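Ticket: parcel marked "Delivered to counter", not at counter
Site: Zadthorpe postal counter (inside the Ruddale hardware shop)
Opened by: Adanech Wako
Assigned: Noman Virk

Adanech Wako wrote:
Customer came in for a parcel the tracking says we have. We don't. I've checked the shelf, the cage and the returns sack twice. Fourth one since December. Last time I was told it was "a scanning issue", which explains nothing. The contents are fabric, according to the sender. 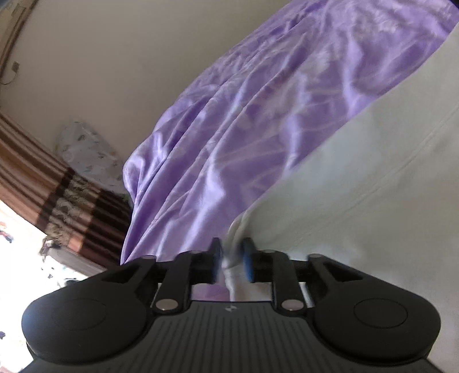
Pale fabric and glossy purple fabric.

Noman Virk wrote:
Have you restarted the Bovent handheld and synced it again?

Adanech Wako wrote:
Yes, as I did for the other three. It reports 73 items in and 73 accepted. I count 72 on the shelf. I don't see how a restart fixes that.

Noman Virk wrote:
Could be a duplicate scan. The handheld should reject those.

Adanech Wako wrote:
Should it? I scanned bag label 185 two times just now and it took both without a murmur.
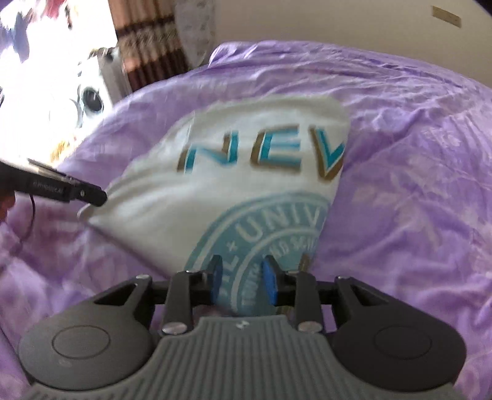
Kidus Gebreyes looked at the log with me at closing. The missing parcel was accepted at 7 seconds past the hour, same as the bag it was listed in – before anyone had opened the bag. So it looks to me as though the system marks everything on the list as arrived, whether it's in there or not.

Noman Virk wrote:
Passed to Tekleab, who look after the sync software. They say the last update fixed this.

Adanech Wako wrote:
Then they can explain the log. Please don't close this until the parcel is found.

Status: open, waiting on Tekleab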